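Regel 83

Zamfir las die Norm laut, wie jeden Morgen vor der Freigabe. Regel 83: Vor dem Schließen des Greifers ist die Lage des Objekts zu bestätigen. Liegt ein Möbelstück mit der Sitzfläche nach unten, gilt die Lage als bestätigt.

Adow wartete in der Simulation, Durchlauf 911. Die Freigabe stand aus - ein Feld im Protokoll war leer.

»Wer bestätigt?«, fragte er.

Die Norm ließ es offen. Er trug seinen Namen ein, strich ihn wieder und öffnete die Ansicht.

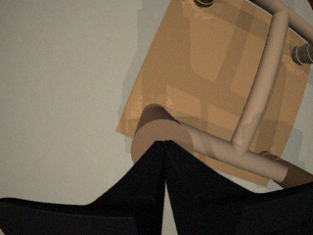 Ebony McKinnon schrieb ins Protokoll, Regel 83 nenne eine Bestätigung, aber keine Frist. Zamfir ließ das Feld leer und sperrte den Durchlauf.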